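Stepped fingers, flat fingers, and a clear tub

2026-03-09

The stepped fingers for the Jollano gripper came off the printer last week, and I have now run them long enough to have an opinion. This post compares them with the flat fingers we started with. The task is picking small mixed objects off a table and out of a transparent tub.

Setup

Both arms are the Tuva units from the earlier posts, same firmware, no changes to the gains. Control is still the leader-follower rig through the Mwakyusa board. Naomi Kinyua rewrote the serial layer in the meantime, and the dropped packets I complained about are gone. Jaw force is capped in software at the same value for both finger sets. The only thing swapped between runs is the fingers, with three screws per side.

Brian Kirui and I split the driving so that one person's habits would not decide the result. He is faster than I am and also squeezes harder. Total count was 600 picks, 300 per finger set, half from the table and half from the tub.

Two cameras per arm setup: one fixed view of the workspace and one small camera at the wrist. I had planned to drop the wrist view if it did not earn its USB bandwidth. 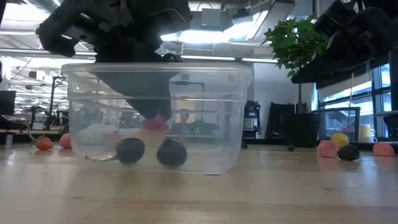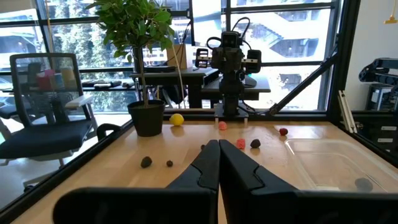 Results from the table

Flat fingers are fine on anything with two parallel sides and poor on anything round. A ball gets contact at one point per finger, and any offset in the approach turns into a roll. The stepped profile gives the object an edge to sit against, so a few millimeters of error in the approach no longer matters. Failed table picks went from 31 to 12.

The steps do cost something. Very small pieces can settle into a notch and stay there after the jaw opens. I count that as a failed release and not a failed pick, which flatters the numbers a little. A shallower first step should fix it. Zawadi Waweru has the drawing open already.

Results from the tub

Here the fingers matter less than the housing. The gripper body is wide, and once the fingertips are near the bottom there is not much room to correct sideways before something touches a wall. Failed tub picks were 44 with the flat set and 37 with the stepped set. I would not read much into that gap.

Cloth was the exception. The flat fingers pinch a fold cleanly, while the stepped ones grab it and then sometimes let half of it slide back out. If your bin is mostly fabric, keep the flat ones.

Cameras

The wrist camera stays. Its best use is the last few centimeters before contact, when the housing blocks the fixed view. Its worst problem is that a fingertip can hide a small target at exactly that point. Tilting the mount by three degrees helped on my arm and did nothing on Brian's, and I have not worked out why.

The clear plastic also throws window reflections. Fixed exposure was better than auto, though I had to reset it twice as the daylight changed.

Next

Longer fingers, same step profile, to keep the housing higher above the rim. Pendo Chege wants to try them in a softer material, and I would like to see the rigid version first so that we change one thing at a time. The logs come to 3,052 files and need sorting before I put them anywhere public. Probably April.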